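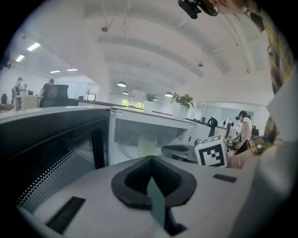 Office microwave, door open, with the green cup on the glass turntable

Hello all,

Simon wrote on Friday:
> Which cup do you use for heating milk in the Sultby office?
> My mug gets very hot at the handle and the milk stays cold.
> I give it 2 minutes at full power.

I use the yellow-green one, you can see it in the photo, standing near the back of the turntable. For a small portion of milk I set 40 seconds, then I stir, then 16 seconds more. With your heavy mug I would try a lower power and wait 30 seconds before drinking.

One request to everybody: please wipe the glass plate after you use it. In September it was quite sticky.

Best regards,
Zsófia Vincze
Druline, Sultby office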